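Jevov method trims hand-held gripper demonstrations before training

Posted 18/08/2021

A data-selection method developed at the Jevov laboratory lets a robot arm learn small tabletop tasks from fewer human demonstrations, according to a technical note released this week. The note, by Demetrio Collado and Ottilie Mayrhofer, covers tasks recorded by people using a pair of hand-held grippers, with no robot present during recording.

The method is called Horkau. It scores each demonstration by how steadily the object is held between the moment the jaws close and the moment they open. Recordings in which the object rotates in the grasp are given a low weight. They are kept in the training set, but the policy draws on them less often.

Thin objects were chosen because they show the problem clearly. A toothbrush handle gives the jaws little surface to work with, and a small turn at the grip becomes a large error at the head. In the toothbrush task, the handle is held upright between serrated pads near a small white container.
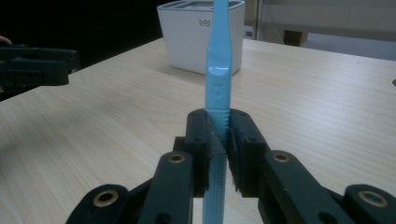 Recording set-up

The operator works at a table with one gripper in each hand. Both grippers are cabled. The task can be done with the left or the right gripper, and the second one may stay open throughout. Horkau scores the two hands separately, so an idle gripper does not lower the score of the working one.

Collado and Mayrhofer collected 100 demonstrations of the toothbrush task, from 3 operators. Each operator was told to work at a comfortable speed and to start again only if the object was dropped. No other coaching was given. Mayrhofer said the instructions were kept short on purpose.

"We wanted ordinary variation in the data," she said. "If you train the operators too well you end up measuring the training."

Table position and container type were fixed for the whole set. The starting angle of the toothbrush was varied by hand between recordings.
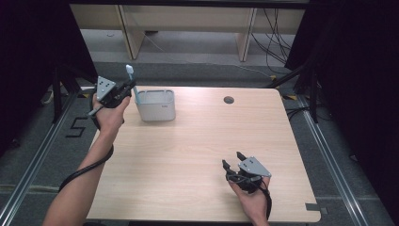
Result

A policy trained on the weighted set placed the toothbrush in the container in 90 of 100 trials on the laboratory's own arm. The same network, trained on the same recordings with equal weights, was 11 trials behind. Most of the remaining failures were at the rim of the container, where the lower end of the handle caught and the arm did not recover.

The authors list several limits. Only rigid objects were tested. The score depends on a clear view of the jaws, and recordings in which the handle was hidden for long periods had to be labelled manually. Behaviour with a heavier object, or one with a smooth grip, has not been measured.

Availability

The scoring code will be released under the name Ccori once its file format is settled. A second set of recordings, made at the Jelport site with a different table and a wider range of household objects, is planned. Collado said the weighting step adds little to training time and can be run on existing recordings without changes to the grippers.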